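# Sock pairing – tip them all out, or pair as you go?

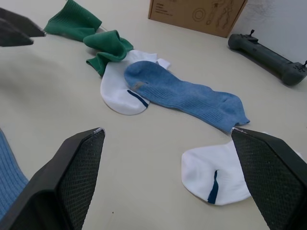
## Posts

**mothballed_marge** – 2025-04-05

Right, sock people, I need you. I've finally moved the sock sorting off the bed and on to the table and it is SO much better. Pale tabletop, good light, no duvet swallowing things. In the photo you've got the ribbed green, a white ankle one with a bit of navy stripe near the toe, a blue one on top of it, and a light blue ribbed one off to the left.

My method so far is to tip everything out, find the loud colours first, then work down to the whites. I love it. My other half thinks it's madness and that you should pair them as they come off the airer. Who's right?

---

**Tumbledown14**

Pair off the airer, every time. If you hang them in pairs you've done the job before you've started. I can't see what the table adds apart from another place for socks to live.

---

**ribknit**

Oh I'm with Marge! Tipping them out is the fun bit. And ribbed ones are a gift, you can tell them by feel with your eyes on the telly. That green is a lovely colour by the way, proper forest green.

One thing I'd change: flatten each sock as you pick it out of the heap. When the green is bunched over itself like that and tangled with the white one, you can easily miss what's underneath. Give it a tug from the cuff and lay it straight, toe towards you.

---

**mothballed_marge**

Toe towards you! I've been doing them any old way round. Trying that tonight.

---

**Gullwing_645**

Hanging in pairs only works if both socks went in the wash together, Tumbledown. In a house with teenagers they do not. I get one on Monday's load, so to speak, and its mate a fortnight later from under a bed.

I keep a shoebox for singles. When the table is done, whatever's left goes in the box, and the box gets tipped out with the next lot. We had 29 in there at the worst point and we're down to 14 now, which I'm absurdly pleased with.

---

**Tumbledown14**

29 singles is a cry for help.

Fair point about the loads though. I live on my own and I own one kind of sock. Grey, from Zarkis, bought the lot in one go last June. Any two make a pair. I recommend it to everybody and they all look at me with pity.

---

**ribknit**

Pity is right!! Where's the joy in that? Half the pleasure of a drawer is opening it and choosing.

---

**pegbag**

Hello, long-time reader. Can I put in a word for mesh bags? Everyone in the house gets one, dirty socks go in, the bag gets zipped and washed as it is. I've got the Clusteck ones. Socks come out a bit creased but they come out together, and you're only ever sorting one person's at a time.

---

**Gullwing_645**

Tried bags. Mine came out still damp in the middle and one of them was just a solid ball of football sock. Maybe I was overfilling them?

---

**pegbag**

Sounds like it. I go half full and no more. Football socks go in loose, they're too big for it.

---

**mothballed_marge**

Loving all this. Next question then, and I suspect it'll cause more trouble than the first. White ankle socks. How do you tell one from another? The one with the navy stripe is easy enough, it's the plain ones that drive me up the wall. I've been going by the length of the cuff and how worn the heel is.

---

**ribknit**

A stitch of coloured thread inside the cuff! One colour for each person. Takes a minute while you're watching something, and it stays put through the wash. Some come with a little tab at the cuff as well, so look there before you start squinting at heels.

---

**Tumbledown14**

Or let white be white. If two plain ones are nearly the same length, they're a pair. Life is short.

---

**Gullwing_645**

No no no. You'd feel it all day. One slips down in your shoe and the other doesn't.

And while we're at it – fold or ball? I fold flat in half and stand them up in the drawer, cuffs upwards. Balling them stretched the tops on every ribbed pair I had.

---

**pegbag**

Ball. Sorry. I've balled mine for years and the cuffs are fine.

---

**mothballed_marge**

Update! Toe towards me is brilliant, I got through the whole basket before the kettle had boiled twice. Greens together, light blues together, and three left over that I've put in a shoebox like Gullwing's. I fold, for the record, but only the ribbed ones. Ankle socks get tucked one inside the other.

My other half has read this thread and is siding with Tumbledown. He's welcome to hang the next load himself.

---

**Tumbledown14**

Good man. Tell him toes up, two pegs per pair.

---

**ribknit**

TOES up? You peg by the toe?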